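Search the archive Search Advanced search

We use cookies to keep you signed in to the list archive. Accept Manage settings

Subject: Re: Re: microfiber on the old table -- am I ruining it?
From: Anqi Cui
To: home-and-table list
June 2019

Hi everybody,

Veronika, your message made me laugh because I went through the very same panic two years ago with my mother-in-law's table. I'll quote the bit I'm answering so people who get the digest can follow along.

Veronika Kuster wrote:

> Hello all, longtime reader, hardly ever a poster. We finally brought
> my aunt's big table over from the Pleltska house and it's lovely, sort
> of a red-brown with a bit of a shine, but I'm scared to touch it. The
> Hubmann people at the hardware store sold me a pack of microfiber
> towels and swore by them. Then my neighbor said microfiber will scratch
> a finish to death and I should only use old T-shirts. Who's right?
> Also, how do you all wash the things? Mine came out of the dryer
> covered in fuzz and now they just push the dust from one end of the
> table to the other. And while I'm asking, does anybody polish every
> week? My aunt did and I feel guilty already.
>
> Thanks! Veronika

OK, so, the scratching first. I've been wiping mine with microfiber nearly every day and I can't find a scratch I'd blame on the cloth. Crumbs, though, are another matter! If there's toast on the table and you go at it with any cloth at all, T-shirt included, you're dragging toast across the finish. I brush the crumbs off with my hand first (onto the floor, I'm sorry, that's what the broom is for) and then wipe. And I cut the tags off. Those stiff little tags are the only part of a towel I've ever been suspicious of.

I go along the grain, too. I couldn't swear it makes a difference on a glossy finish but the streaks I leave are a lot harder to spot that way, and I leave streaks, believe me.

Damp or dry? Barely damp for sticky stuff, then a dry one right after. For plain dust, dry. My mother-in-law used to wring her cloth out over the sink, then roll it up in a second towel and kneel on it, and I thought that was nuts until I left a wet cloth on the table overnight and got a cloudy patch the size of a saucer. It faded by itself after a few weeks but I did not enjoy those weeks.

Now the washing. Your fuzz is almost certainly from the bath towels. Microfiber grabs lint off everything in the load and hangs on to it forever. I do mine in their own little load, warm, a small squirt of plain detergent and NO fabric softener. The softener coats them and then you get exactly what you described, dust being pushed around like a snowplow. If yours are already gunked up, try two washes in a row with hardly any soap before you give up on them. I rescued a whole stack like that in March. They dry on a rack over the tub, and they're dry in no time anyway.

I have 17 of them at the moment, which my husband says is a sickness. The Zutodley ones are thin and good for windows. The Rulteo ones are the thick fuzzy kind and those are my table towels. I go by color so nothing from the bathroom ever wanders into the dining room -- blue and green for the bathroom, yellow for the stove, pink and purple for wood and nothing else. Everyone in the house knows it by now, though my son still grabs whatever's closest.

Folding, because somebody asked last time: in half, then in half again, then over once more so it makes a fat little bundle. You get a fresh side each time you flip it, and it just lives on the table between meals. I gave up on keeping them in a drawer. If it's in the drawer I don't wipe, if it's sitting there looking at me I do. 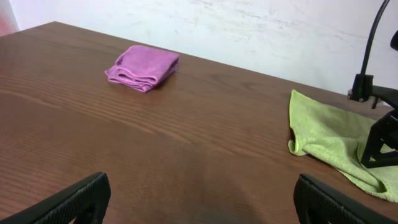 As for polish, no, not every week! I do it four times a year at the outside, and I skipped a couple last year without anything terrible happening. Weekly polish builds up, and on a shiny table you end up with a gray sort of haze that shows every fingerprint. Your aunt may have loved doing it, so don't feel guilty, just let the table have a rest and see how it looks in the fall.

One thing I haven't solved is the wall. Our table is pushed up to a white one and the scuffs drive me up it (ha). A damp microfiber takes off some of the gray smudges, but if I rub hard I get a shiny spot in the paint, and that looks worse than the smudge did. Has anybody had luck with those white eraser sponges on flat paint? Or do I need to just move the table out a few inches and repaint? I'd like to hear from people who've really done it before I go buy a can.

Veronika, do write back and say how the two washes went. And give your neighbor's T-shirts a try for the silverware, they're great for that.

Anqi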